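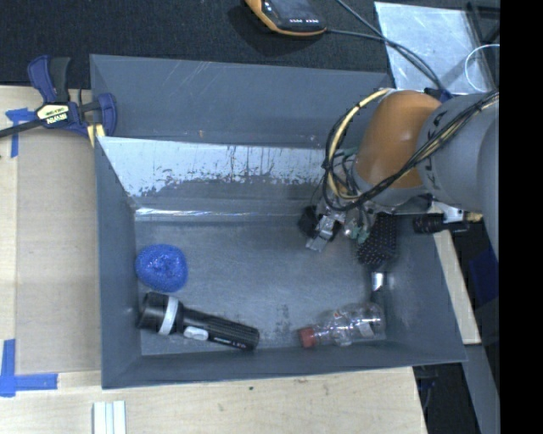 Diapo 1. Le bac. Éponge, lampe torche, bouteille.

Laisser la photo à l'écran pendant que les gens s'installent. Ne rien dire pendant dix secondes. Quelqu'un va rire, c'est bon signe.

Bonjour à tous. On m'a demandé trente minutes sur « l'organisation des espaces de travail ». J'ai proposé de parler du bac à bazar. On m'a répondu que c'était un angle. J'ai choisi de le prendre comme un compliment.

Donc : une éponge à récurer bleue, légèrement pailletée, une lampe torche noire, une bouteille en plastique transparent à bouchon rouge. Trois objets qui n'ont aucune raison de se fréquenter. Demander à la salle : qui a chez lui ou à l'atelier un récipient de ce genre ? (Attendre les mains. Si personne ne lève la main, dire que les menteurs sont assis au fond.)

Diapo 2. Définition

Un bac à bazar est un contenant dont personne n'a décidé le contenu. Il peut s'agir d'un tiroir de cuisine, d'une boîte à chaussures, d'un saladier dans l'entrée. Chez Geraghty, où j'ai fait mes premiers inventaires, c'était un évier condamné. On y rangeait les piles.

Bien insister : le bac à bazar a une fonction. Il reçoit ce qu'on a en main au moment où le téléphone sonne. Supprimez-le, et les choses iront sur l'escalier, puis sur la photocopieuse, puis sur la chaise du visiteur.

Diapo 3. L'éponge

Revenir un instant à la première photo.

L'éponge est l'objet le plus mal classé de la création. Produit d'entretien ? Vaisselle ? Consommable ? Au dépôt de Holtelum, j'en ai trouvé dans 7 emplacements différents, dont l'armoire à pharmacie. Chacun avait son raisonnement, et le pire, c'est qu'ils se tenaient tous.

Ma règle : une éponge habite à portée de bras du robinet. Si elle est ailleurs, elle est en voyage, et il faut la ramener. La réserve d'éponges neuves, elle, peut vivre où elle veut, pourvu que quelqu'un l'ait écrit sur la porte.

(Ne pas me lancer sur les éponges grattantes contre les éponges douces. La dernière fois, j'y ai laissé la pause café.)

Diapo 4. La lampe torche

Question à la salle : où est votre lampe torche, là, maintenant ? Laisser répondre. En général on entend « dans le garage », puis « enfin je crois ».

Celle de la photo a une grosse tête, une bague blanche autour du col, un petit bouton blanc sur le corps. Un bel objet. On peut la décrire longuement en pleine lumière, moment où elle ne sert à rien. La torche est la seule chose de la maison qu'on cherche exclusivement dans le noir. Son rangement doit donc se trouver à tâtons. Un clou près du tableau électrique, une étagère à hauteur de main. Le fond d'un bac, sous quoi que ce soit, est un mauvais choix, et pourtant c'est là que j'en trouve le plus.

Raconter l'exercice de chez Bronex : lumières coupées un mercredi à 17 heures, consigne de rapporter une torche à l'accueil. Au bout de 26 minutes, nous avions deux briquets, une guirlande et une torche sans piles. La torche venait du bac à bazar. Les piles aussi, mais d'un autre.

Diapo 5. La bouteille

Bouchon rouge, étiquette à moitié décollée. Le bandeau qui se décolle est le vrai problème du métier. Tant que l'étiquette tient, la bouteille est un produit. Quand elle part, la bouteille devient une opinion.

À ce stade, dans n'importe quel atelier, on trouve deux écoles. La première garde la bouteille, car « ça peut servir ». La seconde la jette, puis demande en avril où est passée la bouteille. Je ne tranche pas. Je demande simplement qu'on décide dans la semaine, et qu'on récrive au marqueur ce qu'il y a dedans si on la garde. Jamais de liquide inconnu dans une bouteille qui ressemble à une bouteille de boisson. C'est le seul point de l'exposé où je ne plaisante pas. Le dire lentement.

Diapo 6. Le contenant

Parler aussi du bac lui-même. Parois inclinées, fond gris éraflé, traînées blanches et taches sombres sur le panneau du haut. Un bac qui a l'air d'avoir travaillé.

Les parois inclinées, j'y tiens beaucoup. On voit tout d'un coup d'œil, la main descend sans se cogner, et les petites choses glissent vers le fond. L'inconvénient : elles glissent vers le fond.

Noter la pince IRWIN, bleue et noire, qui serre le bord du bac contre la table. Un bac à bazar qui ne bouge pas est déjà à moitié civilisé. Les miens migrent. J'en ai suivi un, chez Initz, qui a fait le tour complet de l'étage entre deux visites et qui est revenu plus lourd.

Diapo 7. La méthode (en vrai)

Vider le bac entièrement, sur une table, jamais par terre. Par terre on s'assoit, on retrouve une vieille carte postale et la matinée est finie.

Remettre dans le bac ce qui n'a pas d'autre adresse. Tout le reste rentre chez soi le jour même.

Garder un seul bac par pièce. Le deuxième apparaît toujours avec une bonne excuse et un couvercle. Se méfier du couvercle.

Recommencer tous les 30 jours. J'ai essayé tous les 7 jours : on finit par trier des choses qu'on vient de poser.

(Si j'ai pris du retard, sauter la diapo 8 sans le signaler. Personne ne regrette jamais une diapo sur les étiqueteuses.)

Diapo 8. Les étiqueteuses

Achetez-en une. Ne la rangez pas dans le bac. Étiquetez l'emplacement avant d'étiqueter l'objet, et évitez le mot « divers », qui est le nom savant du bac à bazar. « Divers 2 » est un aveu.

Diapo 9. Questions

Celles qui reviennent, avec réponses courtes :

Les câbles ? Un autre exposé, plus long, avec de quoi boire.

Et si mon collègue remet tout en vrac ? Demandez-lui où il aurait cherché l'objet, et rangez-le là. C'est vexant et ça marche.

Peut-on se passer complètement d'un bac ? J'ai connu des gens qui le prétendaient. Ils avaient un coffre de voiture.

Rappeler que les fiches sont sur la table près de la sortie, et récupérer mon marqueur, que j'ai prêté au premier rang.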